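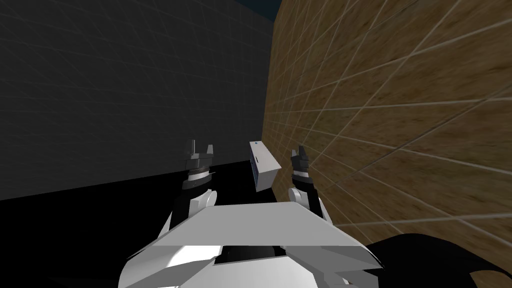 3. What people told us about their storage

I should say up front that I came to this topic sideways. My training is in housing history, and I spent most of my early career reading old rental contracts from Zerkau, which is a lovely town with terrible closets. Junpei Oda was the one who talked me into asking living people about their homes, and I'm glad he did (even if the stairs nearly finished me off!).

We visited households in August and asked everyone the same opening question: where do you put the thing you just bought? I expected to hear about attics and basements. What we got, over and over, was the hallway. People set a package down near the door, and it stays there until somebody needs the floor. One woman in the Grinumis apartments had kept a box of floor tiles by her coat hooks for 11 years and was still planning to lay them.
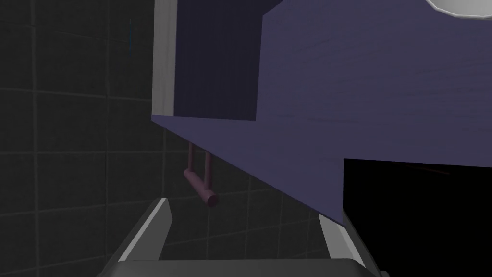

High storage came up in nearly every interview, and almost always with a groan. Older tenants told us they had given up on anything above shoulder height, and younger ones used it for things they felt guilty about throwing out. I kept thinking about how differently a cabinet reads depending on where you stand. Look up at a big purple one from underneath and the bottom panel is most of what you get, a long slanting stretch of faint streaks, with the side going much darker. Designers draw these things from the front, at eye level, and I think that's part of why they look so much friendlier on paper. Several of our tenants couldn't have told us what was in theirs without fetching a chair.

3.1 Color and the feeling of space

The second thing we asked about was color, mostly because I wanted to (Junpei thought it was a distraction). The Štefanec buildings went through a repainting program after 2000, and tenants got to choose from seven shades. Dark colors were popular for bedrooms and hated everywhere else. In narrow rooms people told us a dark wall made them feel they were about to bump into it, even after years of living there without a bruise.

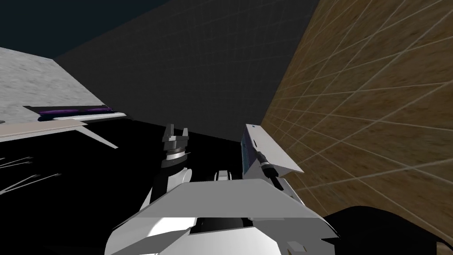

Figure 1. White panels meeting at creases, with some faces grayer than others.

White was trickier than I'd guessed. Tenants called it clean and then complained, in the same breath, that it never looked like one color. A white wall next to a window and a white wall around the corner from it are two different walls as far as the eye is concerned, and a few people had repainted to fix a mismatch that came from the light. Torbjørn Bakke has been making this point about stairwells for ages, and I owe him an apology for nodding along without listening.

3.2 Money, briefly

We also asked what people would pay for better storage, using the Mumulico price cards, which go from nothing at all to 1000 a year in local currency. Hardly anyone picked the top card. Most wanted

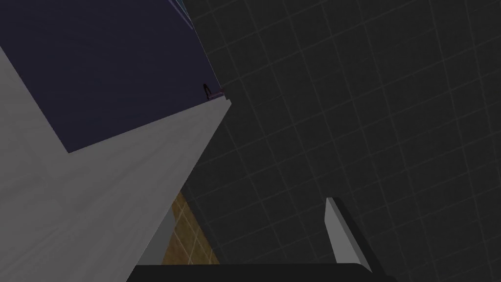

the landlord to cover it, and fair enough! The ones who would pay something had a specific spot in mind, usually a dead corner behind a door, and they could describe the shelf they wanted there in great detail. I take up those corners again in Section 4, along with the coat hook question.

Filed under: Housing & Home Life, Working Papers
Contact the authors | © October 2024 | Back to top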